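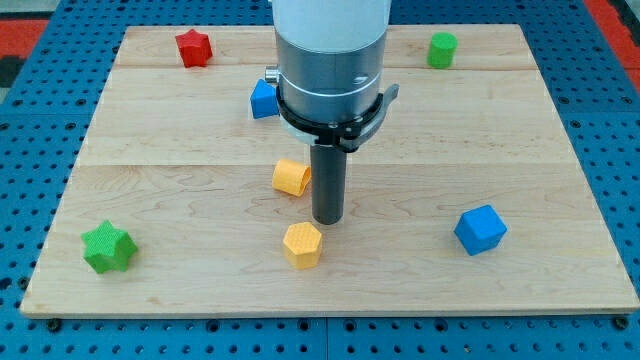
By Rosalind Dunleavy. Reviewed by Dexter Iwasaki.

Shape blocks are small solid toys made in basic geometric forms and used in sorting, matching and stacking play. Common forms are the cube, the cylinder and the star prism. Each form is often given its own color, such as red for the star or blue for the cube.

Blocks made by 3D printing have a finely textured surface left by the printed layers. A cylinder is stable on its flat end and rolls when laid on its side. A star prism can stand upright on two of its points.

Play boards are commonly made of maple, a pale, hard wood with faint grain. Planks are glued edge to edge, leaving narrow seams. The Whitfield pattern, a home-printing set, lists a print time of around 4 hours per block.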